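The software that waits its turn

Most of the time spent on a two-armed robot goes on deciding which arm should hold still. Brunello Piras has been working on that question for the scheduling layer at Flavmont, where a small team writes the planning code that sits between a task list and the motors.

The team calls the layer Pullulent. It takes in joint positions and camera views, and hands back a short plan for each arm, which is checked and thrown away many times a minute.

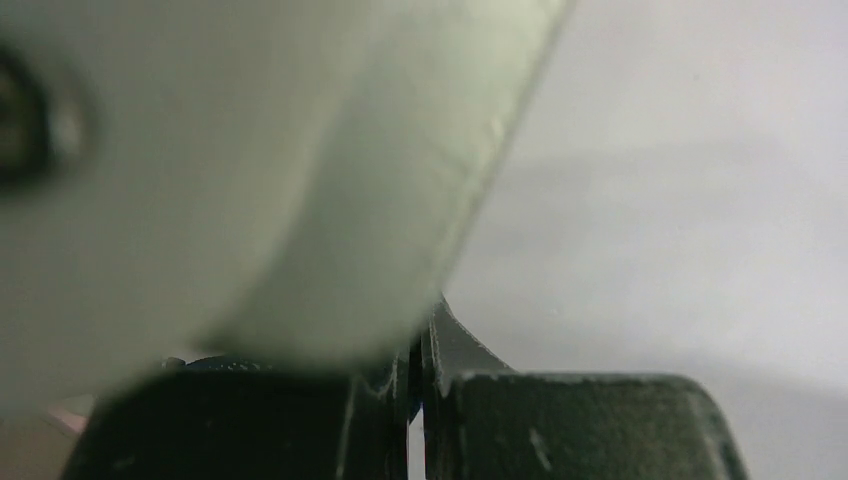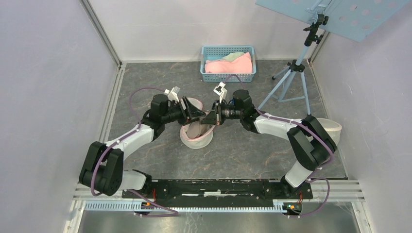

Planning for one arm is well understood. With two, every path one arm takes is an obstacle for the other, and the obstacle is moving. The first version of Pullulent dealt with this by locking the shared space. If one arm was in the middle, the other stayed out. It was safe and very slow, and it could not do any job that needed both grippers in the same place.

The present version books space in short slices of time. Each arm asks for the volume it will need over the next few steps, and the planner compares the two requests. Where they overlap, it tries a small change of speed first, then a change of wrist angle, and only then a new path. Piras says the speed change settles most of the clashes.

Perception caused more trouble than he expected. A view from the wrist is useful up close but easily blocked by whatever is nearest to it. A fixed view covers more, until the arms get in the way. Pullulent keeps a score for each view and lets the weaker one drop out for a while. In October the scores were being updated too slowly, and the planner kept trusting a view that had already been blocked. The fix was 46 lines long and took eight days to find.

The tooling is plain. Every run is logged, and a replay program called Gruvotport lets an engineer step through it and see which request was refused and why. There are 223 replays in the regression set, and a change to the planner has to get through all of them before it is merged. Piras would like a larger set, but each one has to be labelled by hand, and he does a good share of the labelling himself, usually before nine in the morning.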